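Home | Forums | Student Builds | New Posts | Log in

Bin picking for our capstone, cable loop keeps getting in the way

skuralar_kid
Four of us from the Hutapea lab section are doing bin picking with the KUKA this term. Our planner is fine (13 picks in a row on boxes!) but clear packaging is killing us. The bigger worry is the cables at the wrist. They hang in a big U right by the last joint, and I'm scared of one snagging on the rim when we go for the corners.
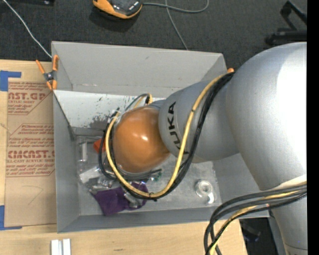 Wrist over the bin, most of the items on the left side

Antonina Karpenko is our advisor and she says leave the routing alone and limit joint 6 instead. I'd rather redo it. Thoughts?

fellell
Your advisor's right. Limit the joint. We re-routed ours in August and lost two weeks chasing a bad connector, so please learn from my pain :)

prirkmont_adjoa
Gonna disagree with fellell. Limiting the joint costs you grasps, and you'll want every one of them for the stuff near the walls. A shorter loop with a bit of slack up at the forearm worked great for my team. Just jog it slowly through the whole range first and have somebody on the stop button.

fellell
Sure, if they have time. Do they have time?

skuralar_kid
Demo's at the end of term, so... kind of? Any ideas on the clear packages? Depth comes back full of holes.

prirkmont_adjoa
We quit trusting depth for those and trained on plain color. I labeled 400 pictures by hand and it got a lot better. Shiny wrap was still a pain.
- Adjoa Kwofie

skuralar_kid
OK, limiting the joint for now and labeling this weekend. Will post how it goes!

5 replies | 3,294 views | Share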